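Search the forum
Search titles only
Advanced search

Thread: Do written collection rules do anything for the data?

ballby_bench wrote:
Our lab has been handed a four-page standard for hand-held gripper demos, written by a consultancy called Correa. The short version: same start pose every time, one object moved per hand, no re-grips, throw out anything over the time limit, and a target of 500 clean demos per task before anyone trains on it. Management loves it. I've been doing table-clearing tasks since February and I think half of it is made up. Has anyone here seen evidence that rules like these help, or do they just make the spreadsheet look tidy?

torque_and_tea wrote:
Depends which rule. The re-grip one is nonsense. People re-grip. If every demo has a perfect first grab, the policy has no idea what to do after a bad one. The start pose rule I can live with.

ballby_bench wrote:
That's my problem with it too. The examples in the standard are all single blocks on a bare table. Ours are dishes, and dishes come stacked.

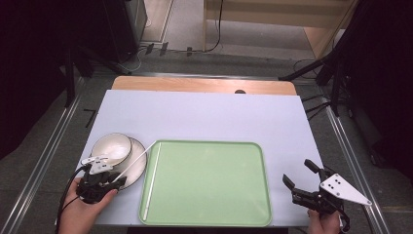 The "one object per hand" rule is section 2.3 and it reads as if the author never cleared a table. What counts as one object? With the left gripper closed around the edge of a bowl and the saucer under it, I have either broken the rule or found the exception, and the standard doesn't say which. I asked Correa and got told to "use judgment," so then why do I need four pages? Meanwhile the other gripper is open over the table and I have to decide if that's "idle" (2.5) or "approaching" (2.6). We had two people label the same 100 clips and they argued all afternoon over those two words.

j_sison wrote:
Janelle from Nokell. I wrote our in-house rules, so I'm biased, but I think you're blaming the document for a problem you'd have anyway. If two people can't agree on idle versus approaching, you want to know that before you train. We threw out the time limit and the re-grip rule. We kept start pose, marker checks, and a note on what state the table is in at the start. That last one caught more bad sessions than the rest put together.

torque_and_tea wrote:
"Caught more bad sessions" by whose count, though? You wrote the rules and then you counted what broke them. Of course they caught something.

j_sison wrote:
Fair. Out of 349 sessions we held back 37 before training and didn't tell the person running the evals which ones. The policy trained with them in was worse at placing and about the same at picking. One task, one robot. I wouldn't build a religion on it.

ballby_bench wrote:
That's more than Correa sent me, thanks. I'd still like to see it on a second task before I believe it.

What I'd sign up to today is much shorter. Wipe the fingers and look at the pads before each block of demos. Write down what's on the table. Don't move the tray halfway through a session and pretend you didn't.
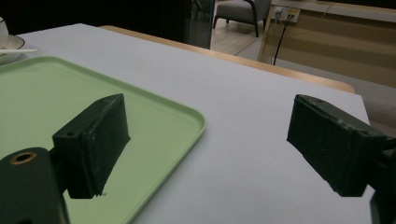
Everything past that I'd want somebody to test before it gets the word "shall" in front of it. The 500 figure bothers me most. There's no source for it. I have 312 demos of the bowl task and the last stretch of them changed nothing I can measure.

Tadhg_OD wrote:
I'd push back on the pads. Looking at them isn't a rule, it's a habit – give it a number or it won't happen. At Cuvthorpe we swap at a fixed number of grasps and log it. Yes the number is arbitrary. An arbitrary number people follow still beats a sensible one they don't.

torque_and_tea wrote:
And that, Tadhg, is how you end up with four pages.

Tadhg_OD wrote:
We have six.

ballby_bench wrote:
I'll run the bowl task with and without the re-grip rule and post both sets of results, including if I'm wrong. If anyone has a definition of "idle" that survived contact with a second labeler, please send it. I'm not writing another one.

j_sison wrote:
Ours is "no change in gripper opening and no travel toward anything the hand touches later in the clip." You have to label backward from the end. People complain but they agree with each other.

ballby_bench wrote:
Labeling backward sounds awful. I'll try it on the same 100.

Related threads
Gripper pad wear: when do you swap?
Two labelers, one clip, three answers
Is the start pose rule worth the hassle?
Cable routing for two-handed demos
Who reads the collection standard after week one?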